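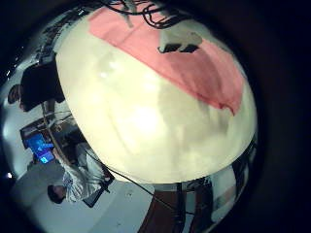
Evaluating a Contact Policy on a Curved, Cloth-Covered Surface

Prepared by Widad Awwad for the Skundgate manipulation program
March 11, 2019

Purpose

This page sets out the procedure for evaluating a learned contact policy on curved surfaces covered by loose fabric. It applies to the Ukov policy family, which takes wrist-camera images and joint positions as input and returns target positions for the hand. Staff who wish to repeat the evaluation should have completed the Jenditz calibration procedure and should have access to the shared results folder.

The question under study is whether a policy trained mostly on flat surfaces can keep steady contact when the surface bends away from the hand. Cloth makes the problem harder, as it can slide or fold under a fingertip while the surface beneath it stays still.

Step 1. Prepare the training set

Use the 920 recorded demonstrations in the July release. Run the screening script before training. It removes recordings with missing joint data or dropped camera frames and leaves 826 demonstrations. Do not restore rejected recordings by hand. If the final count differs, stop and check the version of the script.

Step 2. Train the policies

Train 6 policies with the same settings and a different random seed for each. Save the final weights only. Earlier checkpoints may be kept for private study but must not be used in the reported result.

Step 3. Set the starting position

Lay the cloth over the curved surface and smooth it once with the flat of the hand. Small creases are acceptable. Bring the arm to the stored starting pose and confirm that the wrist camera shows both cloth and uncovered surface. Check that cables near the hand can move freely through the full range of the wrist. 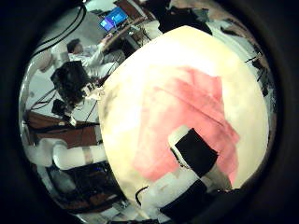

Contact location should be recorded at the level of the individual finger. The Sfeir labeling form provides one field for the finger in contact and another for the region touched, with the choices "cloth interior," "cloth edge" and "bare surface." A thumb whose white tip rests on the lower edge of the pink cloth is entered as "cloth edge," even though the cream surface is visible close by. The reviewer should label each image without consulting the force record, so that the two sources can be compared later.

Step 4. Run the trials

Run 16 trials for each policy. Return the cloth to its starting position between trials. The operator may stop a trial at any time for safety, and a stopped trial is counted as a failure. Trials are not to be repeated unless the recording software has failed, in which case the reason must be written in the log.

Step 5. Score and report

A trial passes if the chosen finger reaches the target region and holds contact until the end signal without dragging the cloth out of the marked zone. Report the pass rate for each seed separately, followed by the mean. Where the image label and the force record disagree, list the trial in the appendix with both readings.

Questions about scoring should be sent to the Skundgate program office with the trial number and the name of the policy.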